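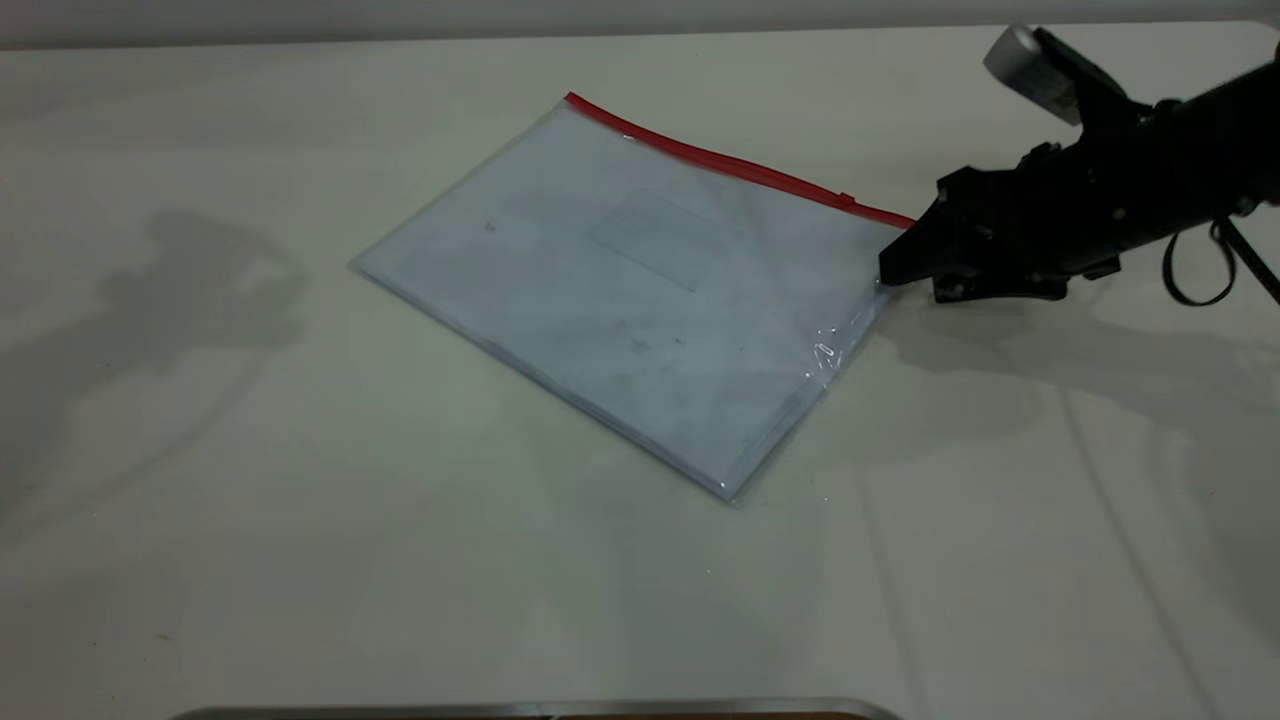 Umut Ateş wrote in after the last issue to ask why we tell people to write the date on every sheet of a household file when the date is already on the outside of the folder. The objection is fair as far as it goes. A folder that is never opened keeps its contents in order without any marking at all. The trouble starts the first time a claim form or a tax letter has to come out for an afternoon, and goes back in behind the wrong page.

The previous item dealt with what to keep and what to shred. This one covers how the paper that survives should be stored, labeled and found again. It assumes an ordinary household or a one-person business with no scanner workflow and no filing room.

Paper weight and fasteners

Most household records are printed on ordinary copy paper, which stores well flat and poorly on edge. A stack that stands on edge without support bows within a few months, and the bow becomes permanent. If the file has to stand, it should be packed firmly enough that the sheets hold each other up, or backed with a stiff board cut slightly smaller than the container.

Remove metal paper clips and rubber bands before long storage. Clips leave a dent and, in a damp closet, a rust mark. Rubber bands harden, stick to the outer sheets and take the print with them when they are pulled off. Staples can stay if the room is dry. Where pages have to be kept together and cannot be stapled, fold a plain sheet around the group and write the contents on the fold. Plastic clips are acceptable for files in current use, but they add thickness at one corner and make the stack lean.

Sticky notes should come off too. The adhesive transfers slowly and attracts dust. Copy the note in pencil onto the back of the page it refers to.

Thermal receipts are a separate problem. The print fades with heat and light, and it fades faster against some soft plastics. Photocopy the receipt, put the copy in the file, and keep the original in a paper envelope if a warranty requires it. Leopoldo Arellano reports that the service desk at Prullis refused a faded receipt for a water heater but accepted the photocopy with the faded receipt attached. Policies differ, and it is worth asking before the purchase is a few years old.

Choosing a container

The choice is between four types: folders in a drawer, ring binders, boxes and closed plastic pouches.

Folders in a drawer give the fastest access. They need a drawer of the correct depth, and they do not travel.

Ring binders suit material that is added to in sequence, such as bank statements or service logs. They require punched holes, which rules them out for certificates, deeds and anything with a seal. An overfilled binder stops closing squarely, and the sheets nearest the rings tear first. Split a binder before it reaches that point. Wiegand sells a reinforced page strip for torn holes. It works, at the cost of making each repaired page noticeably thicker.

Boxes are for closed years. Use one box per year if the volume justifies it, and list the contents on a sheet placed on top, inside the lid. A list on the outside is convenient but tells a visitor exactly where the bank papers are.

Closed pouches are suited to groups of papers that travel together: a mortgage application, a school enrollment, the documents for a passport appointment. The main points to check are the closure, the seam and the size. A pouch should be large enough that the sheets lie flat with a margin on all sides. If the corners of the paper press into the corners of the pouch, both will wear there. A zipper closes more reliably than a press seal once the contents are thick, but it should run freely when the pouch is full. Test it full, not empty.

Transparent material saves a label in the short term, and also shows whatever is on the top sheet to anyone nearby. Put a blank cover page first if the top sheet carries an account number.

A word on plastics for long storage. Soft vinyl can bond to laser print over time and lift the toner when the page is pulled away. Polypropylene and polyester are the usual recommendations for anything kept more than a few years. If the packaging does not name the material, treat the product as suitable for transport only.

Labeling

The scheme used in this newsletter has three parts: subject, year, sequence. The subject is a short word, always the same word. "Car" and "Auto" in the same cabinet will produce two files for one vehicle. The year is the year the document refers to, which may not be the year it was received. The sequence is a plain number starting at one.

Write all three in pencil at the upper right corner of the first page of each document. On loose sheets, write them on every page. This is the answer to the question at the top: the folder label identifies the folder, and the sheet label tells you where the sheet goes when it has been separated from it.

Ornella Bianchini uses colored dots in place of subject words and finds it quicker. The method is sound provided the color key is written down and stored with the file. It fails when another member of the household needs a document and does not have the key, or when the supplier drops a color. Brumar did so with its gray dots, and she now has a block of tax years marked in two different shades.

The index

An index is needed once the file occupies more than one container. It can be a single sheet. Each line gives the subject, the years held and the container. Do not list individual documents except for originals that would be difficult to replace: birth and marriage certificates, deeds, wills, vehicle titles, military discharge papers.

Keep one copy of the index with the file and one somewhere else. Update both on the same day. A practical interval is once a year, and November works well for most households, being ahead of the year-end statements.

When a document leaves the file, put a slip in its place with the label, the date and the name of the person who has it. Estrella Barrera kept such slips for her late father's estate, a file of 2,000 pages, and found 41 slips still in place when the estate closed. All but two of the documents were recovered from the attorney's office by working through the slips in order.

Location

Avoid attics, garages and any wall shared with a bathroom. An interior closet on the main floor is usually the most stable place in a house. Keep the lowest container at least five inches off the floor. Most household water damage to paper comes from below.

Fire-rated boxes protect against heat for a stated period and should be bought on that rating. Many of them hold moisture. Open the box every few months and replace the drying packet if one is used.

Corrections and next item

Subbarao Gowda points out that the retention table in the last issue gave home improvement receipts the same period as utility bills. They should be kept for as long as the house is owned, and for the tax retention period after it is sold. The corrected table was posted on September 17, 2022, and printed copies are available at the front desk of the Bosville library.

The next item covers powers of attorney, where the original should be held, and which institutions will accept a copy.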